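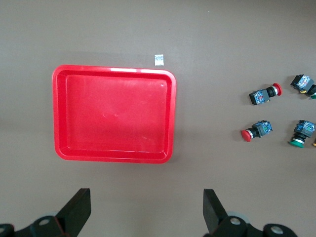

Right, the big button sort has begun. I bought a job lot of industrial push buttons from a clearance place in Herkau and they've been sitting in a carrier bag under the stairs since October. Enough is enough!

14 replies 9 reposts 300 likes

They're the proper chunky sort, the ones you'd find on the side of a machine in a factory. Coloured cap on one end, contact block on the other, little screws to take the wires. I paid less for the whole bag than I'd normally spend on a takeaway and I'm still a bit smug (the postage was another matter).

3 replies 41 likes

The plan: a control panel for the shed. Lights, extractor fan, the radio, and one big red one that stops the lot. Do I need a big red one? No. Am I having one? Obviously.

6 replies 1 repost 88 likes

Rule for the sort is simple. Good ones go in a red tray, anything I'm not sure about stays out on the table until I've had the meter on it. I've tried doing this from memory before and ended up with a doorbell that only worked if you leaned on it.

2 replies 35 likes

Someone's asked how you check them. Meter on continuity, one probe on each screw, press the button. If it beeps when you press, it's normally open. If it beeps until you press, it's normally closed. If it never beeps, press it again a bit harder and then start feeling sad.

11 replies 4 reposts 62 likes

Red ones are usually normally closed, as they're meant for stopping things. Green usually the other way round. I say usually, but with second-hand ones check every single time, people swap the blocks over and don't tell you.

1 reply 29 likes

And please don't learn this on anything that's plugged in. My shed panel is all low voltage, and the fan goes through a relay box that an electrician fitted. I'm handy, I'm not daft.

5 replies 57 likes

Oh, and the caps! I'd forgotten how nice it is to press one of these. Really solid. I've got a modern touch panel on the cooker and I hate it with my whole heart, you have to poke it like you're trying to wake it up.

18 replies 7 reposts 204 likes

For those asking about the panel itself, it's a steel box from Gurard with the holes already punched. It arrived with 21 holes, so I'm going to be using blanking plugs unless I think of a lot more things to switch on and off in a shed. Suggestions welcome.

23 replies 46 likes

Best so far: a button for the kettle, a button for a second kettle, and a button that does nothing but looks important. The last one is definitely going in, top row, yellow.

8 replies 2 reposts 119 likes

Stopping for tea. Labels next, I've got a roll of sticky white ones and handwriting like a spider in a hurry, so it might have to be the label maker if I can find the charger for it.

4 replies 38 likes

Back to top | Contact | © July 2025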